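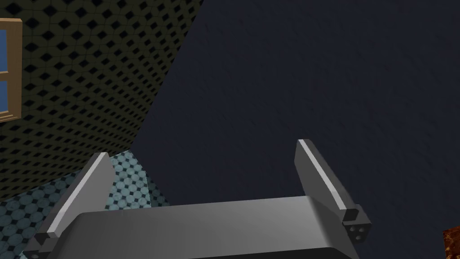

OK so I spent the whole evening teaching a simulated robot arm to close a drawer and my thumbs are toast. Thread, if anybody's into this stuff!

The way it works: I drive the arm myself with a game controller, the computer writes down every move, and later a learning program chews through all my attempts and tries to copy me. So if I'm sloppy, the robot learns sloppy. No pressure.

I've recorded 151 demos so far. I threw out 17 of them last night and that hurt, let me tell you. Most were me bonking into the side of a cabinet and then wiggling around trying to look like I meant it.

The view I drive from is the wrist one, looking out past the two fingers. It took me ages to get used to it. You've got gray fingers, whatever happens to be past them, and that's your whole world.

And when you swing in close to something big and dark it just swallows half your screen. You lose track of how far away you are SO fast. I've learned to look for the floor. All those little dark diamonds between the tiles slide past as you move, so you can kind of feel your speed from them.

Side note, whoever picks the textures for these virtual kitchens is having the time of their life. Olive green wall tile with black diamonds all over it, with a blue window in a tan frame. I would never. I also kind of want it in my bathroom now??

(There's a serious reason for the wild decor. You change the walls and floors between runs so the robot doesn't decide that "green wall" means "turn left." Mine did exactly that back in September. Changed the wall to plain white and it drove in a circle like a lost shopping cart.)

Somebody asked what I'm using. The recording tool is called Cluvon, it's free, and the manual reads like it was translated three times. The arm model is from a project called Grandar. They get along fine as long as you start them in the right order, and I have a sticky note for that.

The thing I did wrong for weeks was rushing. I'd race over to the handle because I wanted the demo to be short, then stop dead, then creep in. The robot copied the racing and skipped the creeping. Smack.

Lenuța Zamfir watched me do a few and told me to drive like I had a full bowl of soup on the arm. Best advice I've had on this whole project. One smooth speed, slow down early, let the fingers settle before you do anything with them.

She also made me stop fixing my mistakes in a panic. If you drift off to one side, back out calmly and line up again, and keep that one in the recording! The robot needs to see what getting unstuck looks like. I'd been deleting all of those, argh.

Other stuff that's helped – opening the gripper all the way before I get anywhere near the handle. I used to open it on the approach and half the time one finger would catch. Now it's wide open from the start and I only have to think about steering.

Also, breaks. I do 12 demos and then get up and walk to the kitchen (the real one, beige, no diamonds). Anything past that and you can see my driving go downhill when I play them back.

Playing them back is weirdly embarrassing, by the way. You see every little hesitation. There's one where the arm just hovers for over a minute and I'm pretty sure I was eating a sandwich.

How's the robot doing, you ask? With the soup-bowl demos it gets to the drawer most of the time. Closing it all the way is another story. It gives it this polite little nudge and then backs off like it doesn't want to bother anyone.

I think that's me again. I ease off right before the drawer shuts so I don't slam it, and I guess it's picked that up. Next batch I'm going to keep pushing until it's fully closed and hold there for a beat.

If anyone has a controller they like for this, tell me. My left stick drifts, and I'd hate to find out I've been teaching a robot to lean left for two months.

To the person asking if you can do it with a mouse: you can. I tried it for one evening. Please don't.

More when the next batch is trained. Going to go put some ice on my thumbs.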